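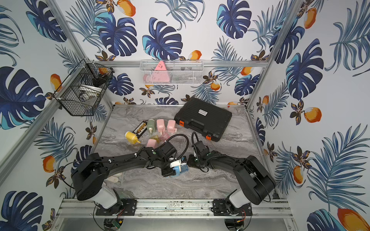
Should both arms share one front rail, or does each need its own?
One shared rail is fine if it is supported in the middle as well as at the ends. Otherwise a fast move on one arm shows up as wobble on the other.

galang_bench — Nov 16, 2019
I moved both bases onto one rail in July and calibration has been easier since. Repeatability on bottle picks is almost 2 mm.

torque_ledger
Is that per arm or between arms? Those are different numbers.

galang_bench
Per arm. Between arms it is 5 mm, mostly from the left base plate.

Welisen
Then I disagree with the shared rail. Put them on separate plates and shim each one. We did that at the Borkham shop and the coupling went away.

torque_ledger
Shimming won't fix a rail that twists. Put an indicator on it, run one arm, and read the other end.

galang_bench
Will do. Grip on the bottles is a separate problem. I lowered the closing force two steps because the soft ones were deforming. 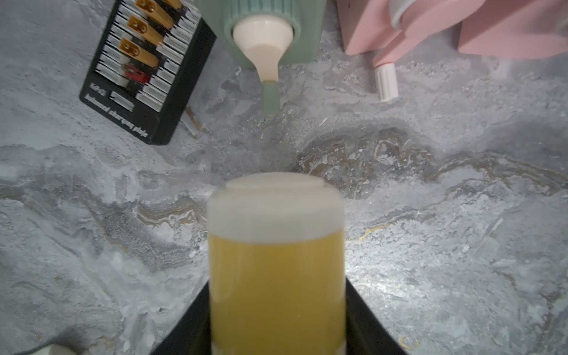
Wrist view, bottle with the white cap between the fingers.

Welisen
I'd grip lower on the body and leave the force alone.

galang_bench
Lower means the fingers get close to the table — I have five failed approaches logged from that.

torque_ledger
Check your table height offset first. Mine was wrong for weeks.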